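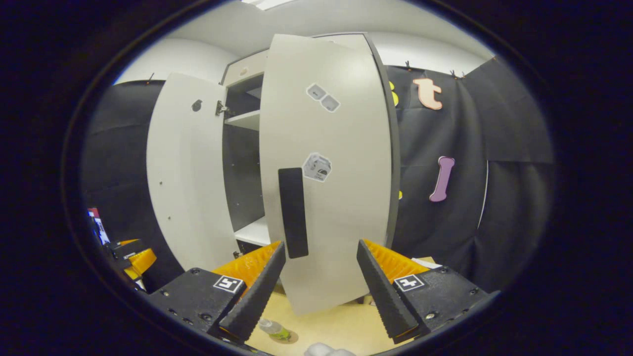
You don't read a book like that, you move in with it, was what a reader from Skerkimard wrote to me after I'd grumbled in my last column about long novels. She'd been through Lakora twice, she said, once in a hurry and once properly, and if I'd only manage 20 pages a night and stop checking how many were left, I might even enjoy myself.

I was a bit stung, I'll admit. I've been a short book person for most of my grown-up life. Give me something I can start after lunch and finish before supper and I'm happy. Lakora has 1000 pages, near enough, and 49 chapters, and a family tree at the front that folds out and then won't fold back in. Cordier brought it out in paperback in the spring and it had been sitting on my stairs ever since (I put things on the stairs that I mean to carry up, and then I step over them).

Anyway, I took her advice. I started in August, in bed, with the window open, and for the first week I hated it. Everybody has the same three first names. The grandmother is dead on page one, alive again by chapter four and then dead in a completely different way later on, and you're meant to work out for yourself that it's another grandmother. There's a whole chapter about a boundary wall. I read that one on the bus and missed my stop, but only because I'd nodded off.

Then somewhere in the second part there's a wedding, and it goes on and on, all through the night and into the washing-up, and I found I knew these people. I knew which uncle would make the speech and which one would walk out of it. I knew why the bride's sister wouldn't sit near the door, and the book hadn't told me, or not in so many words. It had just let me hang about the house long enough to pick it up, the way you do with real families when you marry into one.

A short novel can't do that, or I haven't met one that does. It can break your heart, certainly, but it has to get on with things. Lakora is happy to let you be bored for a while! And the boredom does something. When the wall came back, hundreds of pages later, I sat up in bed and said oh no out loud.

I do still have complaints. The two brothers who go off to sea are a dead loss and I'd cheerfully have left them there. The translation gets stiff whenever anyone's angry – people in a temper don't say "I shall not tolerate it", not in any kitchen I've stood in. And there's a dream chapter. I have never yet read a dream chapter I wouldn't swap for a cup of tea.

Ikurent, the little magazine that first ran bits of it in English, printed the wedding as a story on its own, and I went back and looked that up afterwards. It's good. It's funny, too. But it felt like being shown somebody else's holiday snaps, and I kept wanting to lean over and explain to the other readers who everyone was.

I wrote back to Skerkimard to say I'd finished, and that I'd gone over the 20 pages on quite a few nights and once read until the birds started. Her answer came on a postcard, very small writing, mostly about the brothers. She thinks I've got them all wrong and wants me to start again from chapter one. The book's back on the stairs for now, but it's on a higher step.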